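Taltport Swap Shelf to Take Small Household Items Starting in August

TALTPORT, August 2025 - The Taltport transfer station will begin accepting small household odds and ends for its swap shelf this month, ending a rule that limited the shelf to books and dishes.

Residents can now drop off work gloves, kitchen tools, pens, toys and other small items in the sorting bins beside the Azevedo Street entrance. Staff go through the bins each morning. Items in usable shape are moved to the shelf, where anyone with a town sticker may take them at no charge. The rest goes to Brurex, the company that hauls the town's trash.

The change was approved in May after a trial at the Mindale drop-off site. Around 4000 items passed through the bins there, and 300 households signed up to take part. The town has set aside $2000 for new shelving and signs.

Gloves were among the most common items left at Mindale, many of them singles. The station will keep single gloves in a separate tub for people looking for a match.

Batteries, paint, medicine and anything with a sharp edge will still be turned away. Glass jars should go in the regular recycling. Bags have to be emptied into the bin and taken home.

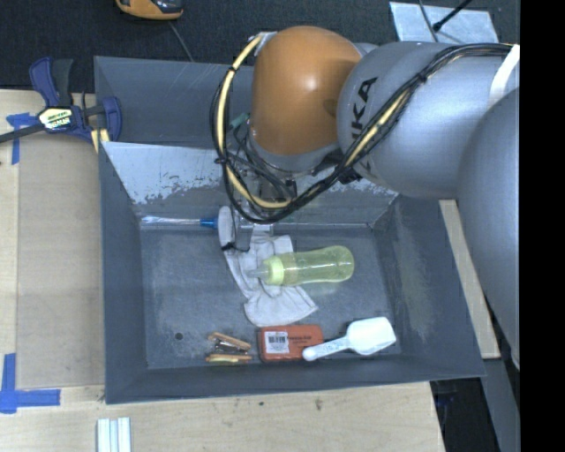
Do items have to be washed before they are dropped off?

Fabric items such as gloves should be clean and dry, and anything used with food should be rinsed. Other items only need to be free of loose dirt.

Drop-off is limited to 2 grocery bags per visit. The shelf is open during regular station hours, and the sorting bins are closed on holidays.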